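Handout 4: Choosing a simulation package for tabletop manipulation

Oct 10, 2025

These notes go with the fourth session. The product under review is Siment, the kitchen simulation package sold by Hafstein, and we compare it in places with Grasia, which most of you used in January. Bring your own notes from the install session, as the licence steps are not repeated.

## 1. What you get

Siment comes in three parts:

- a scene library, mostly kitchens and utility rooms
- an object set (crockery, cutlery, small appliances, bottles, plants)
- a task runner, which loads a scene, places the objects, runs a policy and writes a log

The teaching licence covers 100 seats and is renewed yearly. It does not include the cloud runner. If you want to run batches overnight you will need to book time on the Burnen machines through the usual form, and the queue gets long before coursework deadlines.

Arm models are loaded from a separate folder. Check that folder first if the scene opens with no robot in it. The path is set in the project file and it breaks when you move the project to another drive.

## 2. Setting up a scene

A scene file lists the room, the fixed furniture, the arm and the loose objects. Each loose object has a start pose and a spread. The spread says how far the runner may shift the object between episodes. With the spread at zero you get the same layout every time, and your policy will learn the layout. Several groups lost marks for this last year.

Start with one target object and a few others near it. Add clutter later, once the arm can reach the target in the plain layout. Thin objects are harder than they look: a fork or a spoon lying flat leaves very little room for the fingers, and the contact settings matter more than the policy does. Upright poses are easier to reach but fall over if the physics step is too large.

Text can be placed in a scene as a solid object. The runner treats it like anything else on the counter, so it can be an obstacle or a landmark. Give it a fixed pose unless the exercise says otherwise.
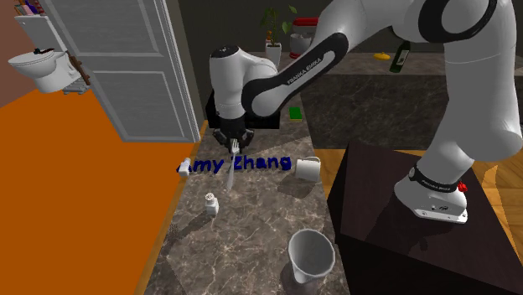
*Fig. 1. Kitchen scene with a Franka Emika arm, a fork in front of the gripper and solid lettering on the worktop.*

Note how much of a kitchen scene is out of the arm's working area. The back counter, the mixer and the plant all cost render time and play no part in a pick on the near counter. For training runs you can switch background items off with the `lite` flag. Leave them on for your final evaluation, as a policy that uses the cameras may behave differently when the background changes.

Shadows are also worth a look. They change with the light position, and a vision policy can mistake a dark patch for the edge of an object. Siment lets you vary the light from one episode to the next. Grasia does not, at least in the version we have.

## 3. Running and logging

The default run is 100 episodes. For the coursework you need 2000, split across at least two light settings. Save the seed with every batch. A result without a seed can't be checked and will be marked as missing.

| Setting | Default | For coursework |
|---|---|---|
| Episodes | 100 | 2000 |
| Light variation | off | on |
| Object spread | zero | your choice, state it |
| Background items | on | on for evaluation |

On the lab machines a full coursework batch takes roughly 11 hours. Don't start one the night before.

## 4. How it compares

Siment is better than Grasia on scene variety and on light control. The logs are plain text and easy to read. The object set is good for crockery and weak on soft things — cloths and sponges are treated as rigid blocks, so leave them out of any task that involves squeezing.

Grasia opens faster and its gripper contact is more stable with the default settings. Its documentation is also clearer. If your project is mainly about grasping one object on a bare table, Grasia is still the sensible choice.

Support from Hafstein is by email. Replies to our questions took a few days and were useful when they came. Send the project file and the log together, or they will ask for them.

## 5. Before next session

1. Open one of the kitchen scenes and find the scene file for it.
2. Move one loose object and reload. Confirm that the pose in the log matches.
3. Run the default batch with light variation off, then on. Write down both success rates.
4. Read the section on contact settings in the Siment manual.

Coursework groups should also send in their choice of target object.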